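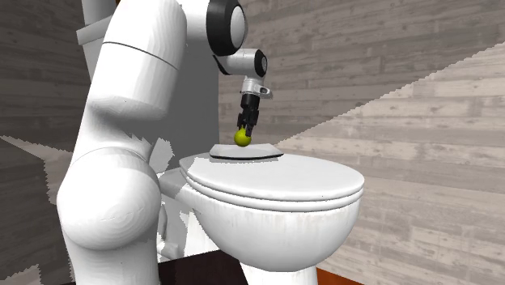
Akell 是 Grundthorpe 开发的机械臂运动规划与任务执行软件，面向狭窄室内空间中的取放作业。软件把任务步骤、几何约束、夹爪状态和碰撞检查放在同一套求解流程中处理，输出可直接交给控制器跟踪的关节轨迹。卫生间一类场景对规划的要求集中在近距离绕行：臂体要从马桶一侧越过，末端朝下，夹爪夹着小球停在合上的马桶盖上方，盖面上那块白色方形薄垫在球的正下方，既可以登记为支撑面，也可以登记为障碍物，两种登记方式得到的下降轨迹不同。Akell 允许在任务文件中逐步切换这类登记，无需为同一场景维护多份模型。

产品形态

Akell 以本地安装的软件包形式提供，包含运行时、命令行工具、图形工作台和开发接口。运行时可以脱离工作台单独部署。工作台用于编辑场景、检查约束和回放日志，不参与控制回路，关闭工作台不影响正在执行的任务。

软件由下列部分构成：

Akell 规划核心：关节空间与笛卡尔空间规划、轨迹时间参数化、步骤之间的衔接。
Hsu 几何库：碰撞检查、最小距离查询、接触对管理、网格简化与凸分解。
Emico 仿真桥：与物理仿真环境同步状态，向仿真端发送关节指令，从仿真端读取位姿、接触和渲染结果。

Hsu 几何库可单独授权，供已有规划器的用户使用。Emico 仿真桥只随 Akell 完整版提供。

适用对象

已有机械臂和控制器、需要自行编写取放任务的集成方。
在仿真中批量生成任务轨迹的研发团队。
需要对同一任务反复做回归测试的软件团队。

Akell 不包含机械臂、夹爪、相机和安全控制器，也不替代任何一种安全装置。速度与分离监控、急停、力限制等功能应由通过相应认证的硬件完成。

场景模型

场景由刚体、关节体和参考坐标系组成。每个刚体带有两套几何：显示几何和碰撞几何。显示几何只供工作台和渲染使用，可以保留原始网格；碰撞几何由 Hsu 几何库生成，也可以由用户直接给定。两套几何共用同一个坐标系，修改其中一套不会影响另一套的位姿。

带活动部件的物体，例如马桶盖、柜门、抽屉，应作为关节体导入。关节体的当前开合状态属于场景状态的一部分，规划器在每一步开始时读取。状态未知时，用户可以选择下列处理方式之一：按最保守的包络处理；按指定状态处理，并在执行前要求感知模块确认；拒绝规划并返回错误码。

默认方式是拒绝规划。默认值可在工程配置中修改，修改会写入日志头。

场景文件为文本格式，便于纳入版本管理。网格以相对路径引用，导入时计算校验值，运行时加载前再次核对，不一致则停止加载。坐标系一律采用右手系，长度单位为米，角度单位为弧度。从其他工具导出的模型如果使用不同单位，应在导入时指定换算，导入完成后不再保留原单位。

碰撞检查

Hsu 几何库支持球、胶囊、长方体、圆柱、凸多面体和三角网格。臂体连杆推荐使用胶囊或凸多面体，夹爪推荐使用凸多面体。三角网格可以用于静态环境，不推荐用于运动连杆。

碗形、桶形等带内凹表面的物体不宜用单个凸包表示。单个凸包会把开口封住，规划器会将内部空间全部判为占用，夹爪伸入开口的动作因此无解。对此类物体应使用凸分解，并检查分解结果在开口边缘处是否留有多余的实体。工作台提供剖切视图，可沿任意平面查看碰撞几何与显示几何的偏差。

检查分为离散检查和连续检查。离散检查按固定步长在轨迹上取样，速度快，可能漏掉薄壁物体。连续检查对相邻取样点之间的扫掠体积做保守估计，计算量较大，适合末端接近薄板、边沿和线状物体的阶段。任务文件可以按步骤指定检查方式，常见的配置是在大范围移动时使用离散检查，在接近和撤离时使用连续检查。

每一对物体都可以设置单独的安全间距。间距允许取零，此时只检查穿透。间距不允许为负值。如果任务需要有意接触，应使用接触许可，不应通过负间距变相实现。

接触许可

取放作业必然包含接触。Akell 用接触许可描述哪些物体在哪些步骤中可以相互接触。一条许可包含物体对、生效步骤、失效步骤和允许的接触区域。没有许可的接触一律视为碰撞。

以夹持小球为例，所需的许可通常有 3 条：手指内侧与球面，从闭合手指开始生效，到张开手指完成后失效；球与起始支撑面，在提起之前有效；球与目标支撑面，从下降的最后一段开始有效。

如果目标位置上叠放了多个薄物体，应明确写出球最终接触的是哪一个。仅写出底层物体而遗漏表面的薄物体，下降阶段会报告碰撞并停止。反过来，如果许可给了表面的薄物体，而该物体在执行时已被移走，规划器不会自动把许可转移到底层物体，下降将停在原定高度，由任务逻辑决定后续动作。

许可区域可以用面片编号或局部坐标范围描述。面片编号在网格重新简化之后可能变化，长期维护的工程应使用局部坐标范围。

抓取描述

抓取由夹爪坐标系相对物体坐标系的位姿、预备开度、目标开度和接近方向定义。一个物体可以登记多个抓取，规划器按代价排序后依次尝试。代价由用户给定的权重与可达性评分合成，评分方法在开发手册中列出。

球体具有旋转对称性，抓取位姿可以写成连续集合，规划器会在集合中取样。当球面上附有其他零件时，旋转对称性不再成立，应把附加零件的几何并入物体模型，并从抓取集合中排除与之干涉的方向。附加零件如果只写在显示几何中而没有写进碰撞几何，规划器不会避让，手指可能合在零件上。

欠驱动和连杆式夹爪的手指外形随开度变化。Akell 要求为此类夹爪提供开度到连杆位姿的映射，映射可以是解析式，也可以是查找表。查找表中相邻两点之间按线性插值处理。只提供全开和全闭 2 个状态也能运行，但中间开度的外形误差较大，不建议在狭窄处使用。

物体被夹持之后，其几何附加到夹爪上，参与后续步骤的全部碰撞检查。附加位姿可以取计划值，也可以取感知模块在闭合后测得的值。采用测量值时应设置偏差上限，超过上限时软件返回抓取偏移错误，任务逻辑可据此重抓或中止。

规划方法

关节空间规划采用基于取样的双向搜索，随后进行路径缩短和平滑。笛卡尔空间规划采用分段插补加逆解跟踪，用于直线接近、直线提起和沿面移动。两种方法可以在同一任务中交替使用，衔接处的速度连续，由时间参数化模块统一处理。

逆解模块对冗余和非冗余机械臂都适用。存在多组逆解时，按关节余量、与当前构型的距离以及与邻近障碍的间距加权选择。权重可以按步骤设置。对于需要从设备上方弯过再向下伸出的构型，建议提高肘部间距的权重，防止路径缩短时肘部贴近墙面。

可以附加的约束包括：末端姿态保持在给定锥角内；末端位置限制在给定体积内；指定连杆不得进入给定区域；关节速度、加速度和加加速度上限；夹爪开度上限与下限。

约束冲突时软件返回不可行的约束组合，并给出各约束单独放开之后能否求解的测试结果。该测试默认关闭，在工作台中逐次手动启动，避免在运行时占用计算资源。

取样过程使用可设定的随机种子。场景、参数、软件版本和种子完全相同，且采用迭代次数作为终止条件时，规划结果逐位一致。采用计算时间作为终止条件时不作此保证，结果与主机负载有关。回归测试应使用迭代次数。

任务文件

任务文件由步骤序列和转移条件组成。步骤类型包括移动、接近、夹持、附加、提起、下降、释放、撤离、等待和外部调用。每个步骤有进入条件、执行体和退出条件，退出条件未满足时按照失败分支转移。

一个典型的放置任务按以下顺序书写：

读取目标支撑面位姿。
移动到支撑面上方的预备位姿，夹爪朝下。
启用球与支撑面的接触许可。
直线下降，监控接触信号和高度下限。
张开手指，直到开度达到设定值。
解除附加，把球重新登记为场景物体。
直线撤离。
停用手指与球的接触许可。

高度下限和接触信号应同时设置。只用接触信号时，如果传感器漏报，末端会继续下降；只用高度时，支撑面位姿的误差会直接变成压入量或释放落差。释放球形物体时还应考虑滚动。Akell 的规划部分不预测释放之后的运动，滚动由仿真或感知模块报告，任务文件可以在释放之后加入等待步骤，待物体速度低于阈值再更新登记位姿。

任务文件可以分层引用。被引用的子任务有独立的参数表，不共享变量。循环引用在加载时检出并报错。

感知接口

Akell 不提供识别算法，只定义输入格式。感知模块向运行时提交物体标识、位姿、协方差、时间戳和可选的关节状态。运行时按时间戳对齐机械臂状态，过期数据按照工程配置丢弃或者降权。

位姿协方差用于两处：扩大碰撞间距，以及决定是否需要在接近之前重新观测。扩大的间距按主方向分别计算。如果扩大后无解，软件不会自动缩回，而是返回间距不足，由上层决定重新观测还是更换抓取。

支持同时接入固定相机和腕部相机。腕部视角在夹持阶段常被手指和连杆遮挡，被夹物体的可见区域也会随姿态改变。接口中设有可见性字段，由感知模块填写，运行时不会自行推算。可见性字段缺失时按不可信处理，附加位姿退回到计划值。

仿真连接

Emico 仿真桥采用锁步或自由运行 2 种方式。锁步方式下，仿真步进由 Akell 运行时触发，控制周期和物理步长之间保持整数倍关系，适合测试和数据生成。自由运行方式下，两端各自推进，状态通过时间戳对齐，适合验证通信延迟对任务的影响。

仿真端返回的内容包括关节位置、关节速度、物体位姿、接触点、接触力和相机图像。接触点与 Hsu 几何库的最小距离结果可以在工作台中叠加显示，用来核对物理引擎与规划器使用的碰撞几何是否相同。两者不同是放置任务在仿真中失败的常见原因，典型表现是规划器报告有间距，而物理引擎已经产生接触力。

光照和阴影属于仿真端的渲染设置，Akell 不修改。低分辨率阴影贴图会在墙面或物体表面产生阶梯状边界，对规划没有影响，对基于图像的感知可能有影响。需要评估感知模块时，应把阴影分辨率、光源方向和相机曝光写入测试配置，避免不同批次的图像条件不一致。Emico 仿真桥可以记录这些参数，前提是仿真端开放读取接口。

细线、软管、织物等柔性物体只能作为包络体积进入规划。仿真端可以对其进行物理计算，计算结果以包络的形式返回，更新频率由用户设置。
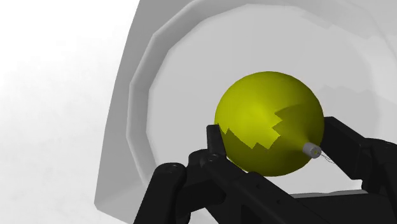 物体模型更新之后，已经保存的抓取和轨迹还能继续使用吗？

抓取数据在物体坐标系没有改变时可以保留，但要重新运行一次干涉检查；轨迹需要重新验证，验证未通过的轨迹会被标记为失效，运行时拒绝执行。如果更新改变了物体坐标系的原点或方向，应先在工作台中登记新旧坐标系的变换，再批量换算抓取数据。重新验证可以在命令行中按工程整体执行，也可以只选择引用了该物体的任务。

轨迹执行

规划完成的轨迹以带时间戳的关节位置和速度序列输出，可选附带加速度。控制器接口分为流式和整段两类。流式接口按控制周期逐点发送，允许在执行中减速、暂停和重新规划。整段接口一次性下发，适用于只接受完整程序的控制器，执行中只能停止，不能修改。

流式执行时，运行时持续比较实际关节位置与参考位置。跟踪误差超过告警阈值时写入日志，超过停止阈值时按照预先计算的减速轨迹停下。减速轨迹同样经过碰撞检查。每段主轨迹在下发之前都会确认对应的减速轨迹可行，无法确认的点不会进入发送队列。

夹爪指令与手臂轨迹使用同一时间基准。夹爪反馈延迟较大时，应在夹爪配置中填写实测延迟，任务步骤的退出条件据此修正。未填写时延迟按零处理，可能导致提起动作早于夹紧完成。

重新规划期间机械臂保持在已经确认的轨迹段上运动。新轨迹从确认段末端接续，若在末端到达之前没有得到新解，机械臂减速停止，任务转入失败分支。

日志与回放

每次运行生成一份日志，内容包括软件版本、配置校验值、场景初始状态、任务文件、随机种子、规划结果、执行反馈和全部状态转移。感知输入按原始提交内容保存。相机图像默认不保存，开启之后单独存放，日志中只记录索引。

工作台可以按时间轴回放日志，显示任意时刻的臂体、夹爪、附加物体和有效的接触许可。回放分为 3 种模式：

记录回放：只显示记录的状态，不进行计算。
重算回放：使用原始输入重新运行规划，对比结果。
替换回放：替换场景、参数或感知输入中的一项，再重新运行规划。

替换回放适合定位单一因素造成的失败。一次替换多项也能运行，但报告中不再给出差异归因。

日志格式公开，附有读取库。读取库向后兼容同一主版本内的全部日志。跨主版本的日志需要使用转换工具，转换后可以进行记录回放，不保证能够重算。

开发接口

提供 C++ 和 Python 接口。C++ 接口覆盖全部功能，Python 接口覆盖场景编辑、规划调用、日志读取和批处理，不覆盖实时执行部分。两种接口共用错误码。

错误码按来源分段：输入错误、几何错误、约束错误、规划失败、执行错误、通信错误、授权错误。每个错误附带机器可读的上下文，例如发生碰撞的物体对、最小距离、步骤名称和轨迹时间。上层程序应依据错误码分支，不应解析错误文本，文本内容可能在小版本更新中调整。

用户可以替换的模块包括逆解、代价函数、网格简化和感知输入适配。替换模块运行在独立线程中，超时后由运行时终止调用并返回错误。实时执行线程不加载用户模块。

部署要求

运行时需要支持实时调度的 Linux 主机。工作台可以运行在 Linux 或 Windows 主机上，通过网络连接运行时。规划核心只使用中央处理器，图形处理器用于工作台显示和仿真端渲染，不是运行时的必要条件。

执行部分和规划部分应绑定到不同的处理器核心。两者共用核心时，长时间规划可能造成发送周期抖动。安装程序附带检查工具，可以在目标主机上测量周期抖动并输出报告。建议在验收时保留该报告，主机更新内核或更换网卡后重新测量。

多台机械臂共享一个场景时，每台机械臂使用单独的执行实例，由一个场景服务统一发布状态。场景服务与执行实例之间断开连接时，各实例在完成已确认的轨迹段之后停止。

工程迁移

从其他规划软件迁移时，机械臂描述文件通常可以直接导入。导入后应逐项核对关节限位、连杆碰撞几何和工具坐标系。描述文件中常见的问题是碰撞几何直接引用显示网格，导入程序会给出警告，但不会自动替换。

自碰撞排除表可以导入，也可以重新生成。生成工具在关节限位范围内取样，把始终接触的相邻连杆和始终不接触的连杆对分别列出。后一类排除依赖取样覆盖程度，更换夹爪、加装线缆支架之后必须重新生成。

原有路径点可以作为种子构型导入，规划器会优先连接这些构型。路径点本身不视为约束，需要强制经过时应在任务文件中写成移动步骤。

验收测试

软件包附带一组测试工程，用于确认安装后的功能和重复性。测试工程包括空场景往返、单障碍绕行、支撑面下降、夹持附加、关节体状态切换和通信中断。每个测试给出通过条件，结果以文本报告输出。

支撑面下降测试检查接触许可的生效时刻、减速轨迹的可行性和释放后的物体登记。该测试在仿真中运行，与真实设备上的定位精度没有直接关系。真实设备的精度取决于机械臂标定、手眼标定和夹具状态，应另行测量。

用户可以把自己的任务加入测试集。加入时需指定种子、迭代次数和允许偏差，并保存参考日志。测试在软件升级前后各运行一次，差异报告列出轨迹时长、最小间距和状态转移的变化。

已知限制

不支持对柔性物体进行逐点规划。
不支持在同一任务中动态更改机械臂运动学结构，换爪除外。
换爪需要在任务文件中写明换爪步骤，运行时不会根据抓取自动选择夹爪。
连续碰撞检查不适用于带三角网格的运动连杆。
附加物体相对夹爪的滑动不会自动跟踪，需要由感知模块更新。
接触许可不限制接触力，力的上限应在控制器中设置。
透明和强反光表面的位姿误差由感知模块负责估计。
记录回放可以打开不完整的日志，重算回放不可以。

授权与交付

授权分为开发授权和运行授权。开发授权包含工作台、命令行工具、开发接口和仿真桥，按工位计。运行授权只包含运行时，按机械臂计。仅在仿真中运行的实例使用开发授权，不另行占用运行授权。

授权可以绑定主机或使用局域网授权服务。局域网授权服务断开时，正在执行的任务不会中断，新任务不能启动。离线环境可以使用文件授权，更换主机时需先在原主机上注销。

交付内容包括安装包、用户手册、开发手册、错误码表、测试工程和第三方组件清单。手册提供中文和英文版本，两者内容有差异时以英文版为准。源代码不包含在标准交付中，感知输入适配和控制器接口的示例代码除外。

维护期内提供缺陷修复和同一主版本内的更新。主版本升级需要重新评估工程，Grundthorpe 提供转换工具和变更清单，不代为修改用户任务文件。

提交技术问题时，请附上运行日志、工程配置和主机检查报告。涉及碰撞误报或漏报的问题，请同时附上相关物体的碰撞几何。仅有屏幕录像时无法重算，处理时间会相应延长。网格涉及保密内容的，可以使用导出工具去除显示几何和物体名称，只保留碰撞几何与坐标系。

试用版功能与开发授权相同，不能连接真实控制器，生成的日志可以在正式版中打开。申请试用时请写明机械臂型号、夹爪类型、控制器接口和所用仿真环境。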